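Drovari Cable Routing Challenge

From the student robotics projects index. This article needs more sources for the early years.

The Drovari Cable Routing Challenge (usually just Drovari, or "the cable task") is a student robotics project and small yearly competition run at Diltgate College. Teams programme a robot arm to lay a thin cable through metal clips bolted to a perforated metal board. Started as a coursework exercise, became a club thing, then a competition with rules. The name comes from the first program written for it and doesn't stand for anything.

Contents
1 Background
2 The task
3 Equipment
4 Scoring
5 The club
6 Student methods
7 Data and recordings
8 Reception
9 See also

Background

The exercise was set up by Hsiu-ying Hsiao, who teaches the automation module at Diltgate. Students before that mostly did stacking and sorting. Blocks, cups, that kind of thing. Rigid objects, easy marks. Hsiao wanted something that bends, on the grounds that half the handling work in a real factory is wires and hoses and the course had nothing on it.

First version used a bootlace and a sheet of chipboard with hooks. It frayed. The second used a cable and a proper board and is more or less what is used now. Some of the early rules survive only in an old handout, including one banning sticky tape on the gripper, which is still in force and still gets broken.

Jaqueline Mendoza, a student in the second group to take the module, wrote the first scoring sheet and later ran the club for two years. She is also credited with the coloured bands on the cable (see Equipment), though the handout from that year doesn't mention them.

The task

The cable starts fixed or loose depending on the round. The arm has to pick it up, bring it to a clip, get it into the slot and move on to the next one without pulling out what it has already done. Sounds simple. Most first attempts fail at the second clip, usually by dragging the cable out of the first.

There are three rounds in the current rules:

Straight round. Clips in line, all upright. Meant as a warm up.

Tilted round. At least one clip is turned at an angle, so the gripper has to rotate to match.

Open round. Clip positions are given out on the morning and teams get 32 minutes to set up. No changes to the board once the clock has started.
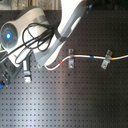 A round ends when the cable is in every clip, when time runs out, or when a team calls stop. Calling stop costs nothing and newer teams are told to do it more often than they do. An arm that pulls hard against a fixed cable can bend a clip, and bent clips come out of the club budget.

Slack matters as well. Too tight and the next move tugs everything, too loose and the cable flops across the board and the gripper can't find it again. Teams normally leave a soft bend at the working end before going in for a clip. In club slang this bend is "the elbow", which confuses newcomers as the arm has one too.

Equipment

Each station has one arm, a two-finger gripper, a perforated board and a box of clips. The clips are small metal brackets with a bolt hole at either end, so they can be moved to almost any spot on the grid and set straight or at a slant. White cable is standard. It is easier to pick out against a dark board, both for people and for software.

Coloured bands go on the cable as markers: red, blue and yellow. These give teams a way of telling how far along the cable the gripper is without having to follow the whole thing by eye. They also help the judges, who can see at a glance if the cable has slid through a clip. If the yellow was on one side and is now on the other, it has slipped.

Known problems with the kit:

Glare. The boards shine badly under the lab lights. Several teams have lost whole afternoons to a vision program that was following a reflection.

Loose wiring. The arm's own cables have to be tied back with enough slack for the wrist to turn. Too much slack and they hang into the view or catch on a clip. Too little and they pull at the connector.

Finger tips. Narrow tips get into tight spots but the cable rolls out of them. Wide tips hold better and then hit the bracket. No agreed answer to this one, and teams are allowed to make thier own.

The clips were supplied for a time by Jarman, a local metalwork shop, which cut the original batch from offcuts. Later ones are made by students in the college workshop and vary a bit. The rulebook allows for this by letting any team swap a clip before a round, once.

Scoring

Maximum score is 200 across the three rounds. Points are given per clip, with extra for finishing the run in order and deductions for touching a bracket hard enough to shift it. Re-gripping is free. Dropping the cable off the board is not.

Highest score to date is 174, set by a team of 4 in the open round year. They lost most of their missing points in the straight round, of all places, having left the wrong board layout loaded. The record has been argued over a few times as the deductions were changed afterwards, but the club keeps it on the list.

Time is only used to split ties. An earlier version of the rules gave points for speed and was dropped after one season of very fast and very bad runs.

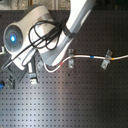 Diltgate College - Department of Engineering - Student Automation Club

The club

The club looks after the stations outside of class hours and runs the competition, held in December before the end of term. Membership is open to any student at the college, not only engineers. In practice it's mostly engineers plus a few from design and computing.

New members are not given the cable task straight away. They begin by jogging the arm by hand controls above a bare board, then touch points on the grid, then move a clip-sized block. Cable comes after that. Hsiao's rule is that nobody runs new code at full speed, and one person always stands at the stop button. This second part is checked by the judges too.

Sessions are in the evening, normally until 9 pm. Longer in the fortnight before the competition if somebody with a key can be talked into it.

Student methods

Three main approaches have been tried, with plenty of mixing between them.

Fixed points. The team measures where the clips are and types in every position. Works well in the straight round and falls over as soon as the cable lies differently from last time. Still the most common choice in a first year.

Camera following. Software finds the cable and the bands and plans each move from there. Better in the open round. Suffers from glare, and from the wrist getting in the way: once the arm leans over the clip it often hides the bit of cable it's working on. Some teams use more than one view for this reason, others back the arm off and look again after each clip.

Learning from demonstration. A student steers the arm through the task many times, the runs are recorded, and a program is trained to copy them. Slow to prepare. Mendoza's last team was the first to enter with this method and came mid table, with a good tilted round and a poor everything else. It has been more popular since.

A fourth idea, pushing the cable in from above with closed fingers instead of gripping it, was used by one team in two seasons and is now known as "ironing". Allowed, but it shifts the brackets.

Data and recordings

Teams may keep recordings of practice runs, and the club asks for a copy. Failed runs are kept along with the good ones. File naming is a mess before the third season, most of it just "test" and a number, and there is no index. A student project to sort the archive was begun and not finished.

The viewing and labelling program is called Eteck, written by club members. It shows the run step by step and lets the user mark when the gripper closes, when the cable goes into a clip and when it slips. Labels from different people don't always agree, mostly over when a cable counts as "in". Present rule: it has to be in the slot with the gripper open.
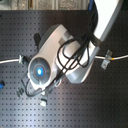 Arm over the breadboard, with the yellow-taped stretch of cable beside its bracket.

Reception

Within the college the task is seen as hard but fair. Module feedback has complained about the waiting time for a station more than about the work itself. It was shown at an open day, where visitors were allowed to try the hand controls on a short cable, and the queue went out of the door.

Criticism from entrants has been mainly about the boards. There have been repeated requests for a matt covering, turned down so far because older recordings would no longer match. The tie-break rule has also been questioned. A two-arm class has been proposed - one arm to hold and one to route - but would need both stations pushed together and there is no room for it at present.

See also

Diltgate College automation module
Eteck (labelling program)
Ironing (cable routing)
List of Drovari scores by season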